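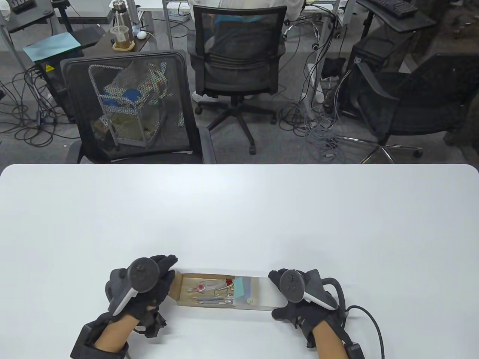 4. Opening, Checking and Repacking the Tool Box

This section covers the small tool box supplied with the Kedadeck bench kit: a cardboard tray closed by a clear sliding sleeve. Read it through once before opening the box for the first time. Fitting of the bench itself is covered in Section 3.

4.1 Preparing the table

1. Clear an area of table at least 600 mm wide. The table must be flat and dry.

2. Sit or stand so that the box can be held over the table at all times. Do not open it over carpet. Probes that land in carpet pile are hard to find and easy to step on.

3. Move drinks to another desk.

4. Set the table lamp, if you use one, to the side. A lamp placed directly overhead reflects off the sleeve and hides the tips of the tools.

NOTE: Gloves may be worn for all steps in this section. Choose a pair that lets you feel the edge of the sleeve. Thick work gloves are not suitable.

4.2 Opening the sleeve

1. Hold the box level by its two ends, tray side down. One hand holds the cardboard tray and the other holds the sleeve.

2. Press lightly on the end of the tray. Do not squeeze the long sides. Squeezed sides bow outward and jam against the sleeve.

3. Draw the sleeve along the tray in one slow movement. Stop when the tools are exposed and the sponge block is still covered.

4. Check that no tool has moved with the sleeve. If a probe has caught, slide the sleeve back a short distance, lower the probe into the tray and start again.

5. For a full check (4.3), remove the sleeve completely and lay it flat next to the tray.

CAUTION: Do not tip the box to make the sleeve slide faster. The probes are not held down and will run to the low end, points first.

CAUTION: Never pull the sleeve toward your face or toward another person.

If the sleeve is stiff when new, work it back and forth over the first part of its travel until it moves freely. Do not use oil, wax or spray on the cardboard. Oil soaks into the tray and transfers to the tool tips.

4.3 Checking the contents

Carry out this check when the box is first opened and again after every 27 uses.

1. Lift out the red-handled tool by the handle. Keep the tips pointed down. Close the tips gently and look for a gap or a bend. Light bends can be corrected by an authorized Nutsugah service desk. Do not bend the tips back with pliers.

2. Lift out the metal instrument with the red tip. The red covering must sit straight and must not turn under finger pressure. If it turns, set the instrument aside and order a new tip, part 111.

3. Take out the probes one at a time. Roll each one on the table under one finger. A straight probe rolls evenly. A bent probe wobbles and must be replaced.

4. Wipe each tool with a dry, lint-free cloth, from handle to tip.

5. Leave the sponge block in place unless it is torn or dirty. The sponge fills the end of the tray and limits movement of the tools in transit. It is not a cleaning pad. Tools wiped on it leave metal dust behind.

6. Look over the inside of the tray for crumbs of cardboard and shake them out into a waste bin.

NOTE: Replacement sponge blocks are sold under part 792. Foam cut from other packing is often too soft and lets the tools shift – use the correct part.

4.4 Repacking

1. Stand the sponge block upright at its own end of the tray.

2. Lay the probes lengthwise along one side of the tray, all points facing the same way.

3. Place the red-tipped instrument beside them.

4. Place the red-handled tool last. It may lie at an angle. It must not stand higher than the tray wall.

5. Hold the tray level by its end. Start the sleeve over the sponge end and slide it along the tray until fully closed.

6. Check through the clear sleeve that nothing is trapped between the sleeve and the edge of the tray.

If the sleeve stops short, do not force it. Draw it back, look for the tool that stands too high and lay it lower.

4.5 Storage

Store the box flat, sleeve facing up. Do not stack anything heavier than a second tool box on top. Keep it out of direct sun; the sleeve yellows and grows brittle with long exposure. Boxes kept on an open cart or wire shelf should be placed in a shallow bin so that they cannot slide off when the cart is moved.

Cardboard trays weaken at the corners with use. Replace the tray when a corner splits. Tape is acceptable as a short-term repair on the inside of the corner only – tape on the outside adds thickness and stops the sleeve.

4.6 Common faults

Sleeve jams halfway: the tray sides are bowed or a tool is standing high. Reset the tray and repeat 4.4.

Sleeve falls off by itself: the sleeve has stretched. Replace it. Do not hold it on with a rubber band, which crushes the tray.

Tools rattle: the sponge block is missing, worn or lying on its side.

Tips marked with brown spots: the tools were packed damp. Wipe, dry fully in open air and repack.

Next: Section 5, Using the Bendano Clamp

Text by Adom Gbeho, Istar Technical Documents. Revised November.
2 comments | 6 shares
Contact | Copyright Istar | Back to top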